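The Tyranny of the Second Bathroom

My sister-in-law is selling her house, and her agent has informed her that it will never move without a second bathroom. She raised three kids in it with one. They queued. The eldest learned to read in that queue, mostly shampoo labels.

I keep hearing this. A kitchen may be ugly and a roof may be elderly, but a house with a single toilet is now treated like a house with no floor. When Zawadi Masanja and her husband looked at a place on our street last August, they walked out in 12 minutes. Lovely light, she told me, but only the one bathroom. There are 2 of them. They have a cat, who makes his own arrangements. 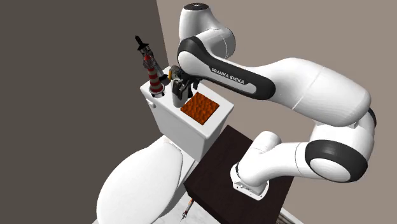 I grant that there are mornings when everyone is late and somebody has locked the door and is running the tap to cover the sound of a phone game. I have lived through those mornings. I also remember that they were the only time my whole family stood in one hallway and spoke to each other, even if most of it was shouting.

The other thing about a bathroom is that it wants cleaning. Othmane Bouazza, next door, put one in under the stairs and paid 2244 dollars for the tile alone. He is 57 and has to go in sideways. As far as I can tell its main use is storing the vacuum – which he then has to drag out in order to clean the bathroom.

Buyers can want what they like, of course. I would just ask them to try knocking first. My sister-in-law, meanwhile, is getting quotes on the hall closet, and the coats have been moved to my house.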